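Kikance Wardrobe Bench
Two-arm practice station for clubs and student teams

The Kikance bench is the station our club built for the clothes-handling round at Nindgate, and we now lend it to other student teams. You get two arms with black grippers, a free-standing rail, a white-topped table and a bag of ordinary clothes and hangers. Hanging up a T-shirt sounds easy until you try to program it – we love it!

Denim is the great teacher. It's heavy, it bunches, and a hanger has to be held along with it.
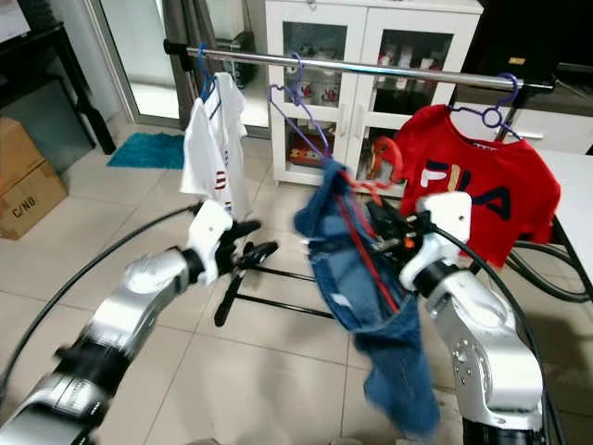 Right arm with jeans and purple hanger, left gripper open.

The rail stands on its own black metal stand, so you can shift it as your reach tests go on. Most teams begin with T-shirts and work up to jeans, and our own first-years logged 283 tries before the March meet. Each arm has a wrist camera as well as the shared head view, and the wrist view is the one students end up arguing over (in a good way). It shows the fingers, the table and the clothes all at once.
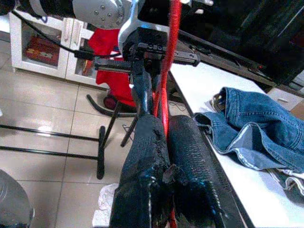
What to check before a session

Look at the finger covers first. They fray and tear with use, and 21 spare sleeves come in the kit, so please use them! Keep cables clear of the elbow joints, and leave space on the table for hangers as well as clothes.
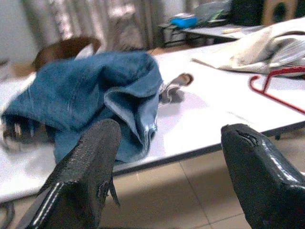
Nouhaila Morsy
Bench lead, Kikance Robotics Club

I wrote the starter code with Higinio Bañuelos, and it's short enough to read in one evening. There are 200 recorded runs to learn from, good and bad – start with the bad ones. Loans last one school term. To book, write to Thitima Nuchit at the club desk with your team name and the size of your room.

Page updated 8/23/23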